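Starside Playroom, Cleketden branch
Walk-through checklist, January, with comments

1. Entry gate latch. PASS. Closes by itself, though I had to try it twice before I believed it. The sign says "childproof." I would like to meet the child they tested it on.

2. Exits clear. FAIL. Stroller parked across the back door again. We were told in the fall that this had been dealt with. Move it and put tape on the floor.

3. Outlet covers. PASS, except 2 missing behind the reading bench. The Aravitz brochure calls these covers "lifetime." Order spares.

4. Hot water at the low sink. PASS. Thermometer stayed under the limit the whole time I ran it. I'd still check in the afternoon, when the boiler has been on all day.

5. Toys, small parts. PASS WITH COMMENT. Anything that fits in the choke tube goes in the trash, whatever age is printed on the box. Foam gets checked for bite marks and crumbling at the corners. 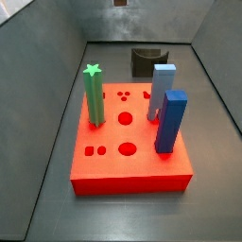 6. Cleaning log. FAIL. Every line for the month is in the same pen and the same handwriting, with the same time of 4:15. Maybe so. Sign it on the day or don't sign it.

7. Shelving anchored. PASS. Stanciu brackets, pulled hard from the top and the side. The label claims 70 pounds per bracket. I wouldn't hang that much on this drywall.

8. Fire extinguisher, tag 1258. PASS. Needle in the green, pin in place. It's mounted behind a coat rack, so moving one or the other is overdue.

9. First aid kit. FAIL. Seal broken, no gloves, burn gel expired. "Restocked" is checked on the inside of the lid.

Recheck items 2, 6 and 9 before the morning group starts. Bring receipts for the kit.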